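CHAPTER 6
The Dressing Table and Its Mirror

After studying this chapter, the reader should be able to:
name the main parts of a dressing table with an oval mirror
clean carved frames and mirror glass without damage
return small items to a tabletop in good order

Key terms: crest, scroll, oval, drawer front, residue

6.1 Introduction

Earlier chapters dealt with beds, wardrobes and open shelving. The present chapter turns to a smaller piece that asks for more patience. A dressing table gathers small objects, and its mirror shows every mark left on the glass. Trainees in the Clirkomia housekeeping program often find that it takes longer to finish than the rest of the bedroom.

The mirror is treated first. Many oval mirrors carry carved or molded decoration, heaviest at the top, where the ornament is called the crest. Curling forms known as scrolls may also appear lower on the border. Dust settles in these hollows and should be lifted out with a soft, dry brush before any cloth is used.
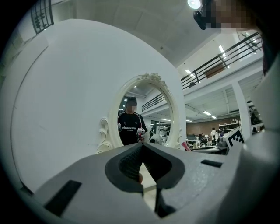
Figure 6.1 Oval mirror frame in white, with a crest of scrolls and leaf shapes.

Brushing begins at the crest and proceeds downward on both sides. Liquid cleaner is put on the cloth - never on the glass - so that it cannot run behind the edge of the mirror. The cloth is then drawn across the glass in straight, overlapping strokes. The Rowbotham method, described in Chapter 9, uses a second dry cloth for the final pass.

6.2 The Tabletop

Work on the tabletop starts with a decision about what stays. Items in daily use remain within reach, and loose caps or lids are matched to their containers. Cards and papers are set aside for the owner. Nothing is thrown away without permission, however worn it may look.
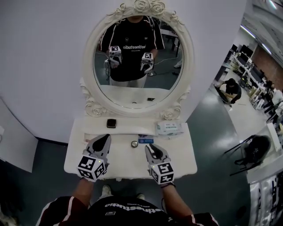 Figure 6.2 Vanity table with carved roses on the mirror frame. Small items on the top include a packet of wet wipes and a blue card.

Wet wipes are suitable for a quick pass over a sealed painted surface, but some leave a residue that dulls the finish. Where this happens, the surface should be wiped again with a cloth dampened in plain water and dried at once. The front edge and any drawer front below it are cleaned last.
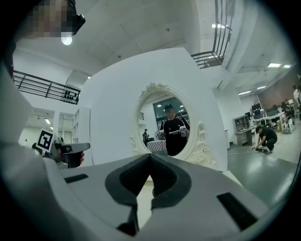 Light has a strong effect on the quality of the work. Glass that seems clean from directly in front may show streaks when viewed from one side. The trainee should therefore check the mirror from at least two positions, once standing and once seated at the height of the user. The Bukden checklist, reprinted on page 59, provides a line for each.

6.3 Before You Continue

Read the safety notes on page 16 and set out two soft cloths, a dry brush and a small tray. The tray holds small items while the tabletop is being wiped. Section 6.4 begins with the drawer, its runners and its lining.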